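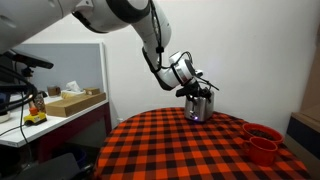 Mogens Frandsen inherited his uncle's piano in August, along with 1325 in unpaid storage fees and a letter asking him to play Bach at the memorial.

He did not play Bach. He did not play anything. He had once held a triangle in second grade and been asked to hold it more quietly.

"You have until 11th September," said his cousin Anton, who had inherited the boat.

Mogens found a teacher in Plivedero who charged 500 for a crash course and spent most of it looking out the window. By the second week he could manage the left hand. By the fourth he could manage the right. The two had yet to be introduced.

On the day, the chapel was full. Mogens sat down, raised both hands and played the left one. It went on for a while – longer than the piece did, according to Anton.

Afterward an old woman in a green hat took his arm.

"Your uncle played it just like that," she said. "We all begged him to stop."

Mogens thanked her. Then he went outside and asked Anton what he wanted for the boat.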